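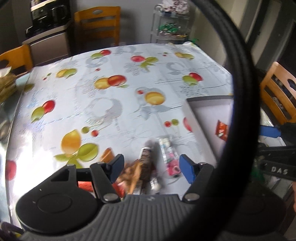
A kitchen table laid with a fruit-print oilcloth.

Urngate mill moves oat flour to a finer grind

The Urngate mill has changed the standard particle size of its whole-grain oat flour, a move that will alter how the product behaves in muffins, quick breads and pancakes. Bags with the new grind went to stores on 21 October 2023. The older, coarser flour will stay available in the large catering sack until stocks run out.

The mill's technical manager, Yaw Asante, said the change followed a series of baking trials that began in August. Home bakers had written in to report that loaves made with the coarse flour were crumbling when sliced on the first day. The mill's own test kitchen at Prekley got the same result with its house recipe and traced the fault to uneven water uptake. Coarse particles were still absorbing liquid when the batter went into the oven, while the fine fraction had already thickened it. The batter looked ready before it was.

Under the new setting, the oats pass through the rollers twice and are sifted once between passes. Anything held back by the sieve is returned to the rollers, so the bran stays in the flour. The mill describes the flour as whole grain, as before, and the ingredient list on the bag has not changed. It reads: oats.

The practical effect is that batters thicken sooner. Bakers who measure by volume will notice a second difference. The finer flour settles more tightly in a cup, and a level scoop weighs more than it used to. Asante's advice is to weigh it, using 100 grams wherever an older Urngate recipe calls for one cup. Those without a scale should spoon the flour into the cup and level it with a knife. Dipping the cup straight into the bag packs the flour and gives a dry crumb.

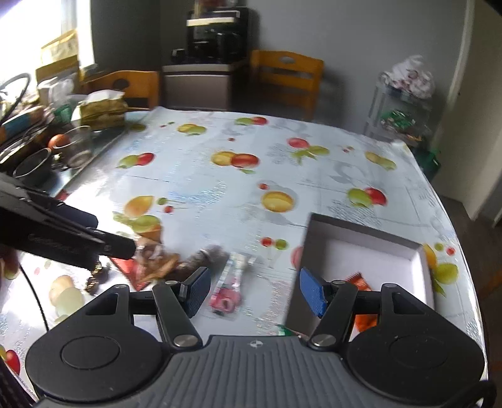
Resting time matters as well. The coarse flour needed half an hour in the bowl to hydrate fully, a step many people skipped. The test kitchen now recommends 14 minutes for a muffin batter made with buttermilk or plain yogurt. Baking powder should be the double-acting kind, which keeps enough of its lift for the oven after a rest of that length. Baking soda used alone starts to work as soon as it meets the acid and should be stirred in at the end of the rest.

Zuleica Falcão, who runs the Prekley test kitchen, baked 994 muffins during the trials, in batches that varied one factor at a time — liquid, rest, oven temperature, pan color. Pan color had more effect than she had expected. In dark pans the edges set early and the centers rose to a peak and split. Lowering the oven by 25 degrees Fahrenheit corrected it. Liquid was the most sensitive factor. An extra 2 tablespoons of milk in a dozen-muffin batch produced a gummy layer at the base, which showed up even when the tops were fully browned.

"People see a thick batter and reach for the milk," Falcão said. "With this flour the batter should be thick. It should hold a spoon mark for a second or so and then close."

The kitchen also compared fruit additions. Frozen berries went in straight from the freezer, tossed with a spoonful of flour from the recipe. Fresh berries gave a more even crumb but sank more often when the rest was cut short. Grated apple released enough juice that the milk had to be reduced. Dried fruit was soaked and drained first, and unsoaked raisins pulled moisture from the crumb overnight.

Oat flour has no gluten-forming proteins of its own, so structure in these recipes comes from egg and from starch. The mill does not suggest it as a full replacement for wheat flour in yeast bread. For cookies, the trials supported replacing up to half the wheat flour by weight, with the dough chilled before baking.

The flour is not labeled gluten-free. Urngate handles wheat and barley in the same building and says it has no plans for a separate line.

Two other products use the mill's oats. The Kun pancake mix already contained a fine grind and is unaffected. Dronduvura, the dark oat and rye crispbread baked on the same site, will continue to use the coarse flour, milled separately for the purpose — a finer one makes the sheets blister in the oven.

Bags of the new flour have a green band below the name. The price is unchanged. Revised recipes for muffins, banana bread and pancakes are printed on the back panel, with weights given in grams first and cups second.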